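Lindiwe Masilela me recibe en el altillo de Cukar a media mañana, con el té ya servido y una disculpa por las escaleras, que son empinadas y a ella, dice, todavía le quitan el aliento después de tantos años. Habíamos quedado para hablar de papel. Acabamos hablando también de su abuela, del precio del cartón, de unas cajas que compró en julio y que no ha querido vender, y de por qué una flor no debería viajar nunca dentro de la misma caja que un regalo (sobre esto tiene opiniones muy firmes, ya llegaremos).

«Yo empecé envolviendo jabones», cuenta. «Mi abuela los hacía en la cocina y yo los vestía, que era como lo llamaba ella. Vestir el jabón. Con papel de periódico primero, y cuando hubo un poco más de dinero, con papel blanco, liso, sin nada. A mí el papel blanco me parecía un lujo tremendo, y me lo sigue pareciendo».

De aquello le quedó la manía de trabajar sin estampados. En Cukar los encargos salen en tonos claros, casi siempre crema o hueso, y el único color lo pone lo que se deja encima de la mesa mientras se prepara el pedido. Le pregunto si las flores forman parte del método y se ríe con ganas.

«¡Claro que forman parte! Si miras solo el papel durante horas, dejas de verlo. Necesitas algo rosa cerca, algo verde, para que el blanco vuelva a ser blanco. Hay quien pone música; yo pongo flores, y no me importa que sean de mentira, porque las de verdad me dan pena cuando se ponen mustias y acabo hablándoles».

La mesa es la otra gran protagonista de la casa. Clara, de madera color miel y con el borde curvo, está junto a la barandilla, y Lindiwe la defiende como quien defiende a un pariente difícil. La encargó al taller Urkier, tardó más de lo prometido y costó bastante más de lo hablado, pero asegura que en una mesa de esquinas rectas uno se engancha las mangas y trabaja de mal humor.

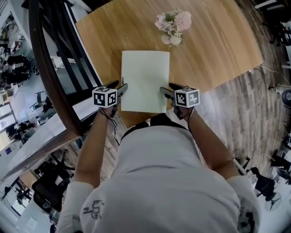
Papel y unas flores rosas al fondo de la mesa.
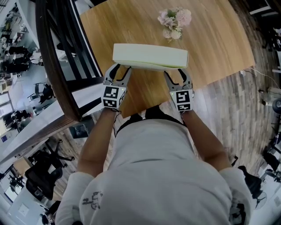
Wongsuwan no comparte del todo ese amor por lo liso, y lo dice desde la otra punta del altillo sin levantar la vista: a su juicio una caja clara pide por lo menos una cinta, aunque sea estrecha, porque quien la recibe quiere tener algo que desatar. Lindiwe le deja terminar, me sirve más té y contesta que esa discusión la tienen desde el primer encargo y que piensa seguir teniéndola.

«La cinta está bien para los cumpleaños», concede al rato. «Pero a mí me gusta que la tapa se levante y ya está. Una caja buena se abre despacio ella sola, baja un poquito de aire, hace ese ruido... Si además tienes que pelearte con un nudo, llegas al regalo cansada».

Para las cajas medianas usa un modelo que en el catálogo de Foller figura con el número 2092. Compró alrededor de 50 en julio, y ocho se las ha quedado para casa, donde guardan botones, cartas y un juego de cucharillas que nadie usa.

¿Y las flores, entonces? ¿Por qué no dentro de la caja? «Porque una flor aplastada es muy triste, y una flor con una caja alrededor parece que está castigada. Va aparte, en la mano. Se entrega primero la flor y luego la caja, y así la persona tiene las dos manos ocupadas y no sabe qué hacer, que es un momento precioso».

Se levanta a buscar una hoja para enseñarme cómo se marca un pliegue con la uña, y me pide que lo intente. Me sale torcido. Ella lo alisa con la palma, me da otra y acerca la silla.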